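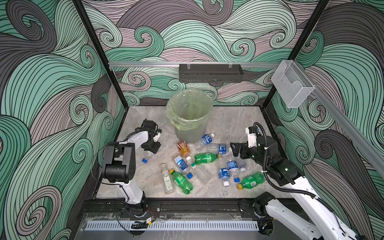

Nayeli Pacheco wrote back that she'd leave the caps on, because half the fun of picking up bottles is the way a capped one rolls off on you. Fair point! I left them on, and I'm sticking with it for the Nisstead set.

So, what you get. Nisstead is my collection of pictures of small tidy-up jobs, mostly empty drink bottles and the trash can they ought to be in. There are 2,978 pictures in the main folder and another 67 in "odd" (those are the ones I couldn't make up my mind about, have a look and tell me what you think). I stuck with plastic bottles all the way through, clear ones with blue labels, green soda ones, whatever was in the recycling that week.

Labels

Each picture has one line in bottles.csv: file name, lying or standing, cap color if I could see it. Where I couldn't, it says "unsure". Please don't read that as "no cap", I did that myself in June and had to redo a whole batch.

Bags

The liner is worth its own column, I think. A crumpled rim hides a lot, and a bottle leaning on the can is easy to mark as already thrown away. Sheyla Villca fixed some 30 of those for me (thanks again!).

Still to do

Split the green bottles by size. Rename the Ollska folder, it has a space in it and breaks the unzip script.

Last changed 09/10/2024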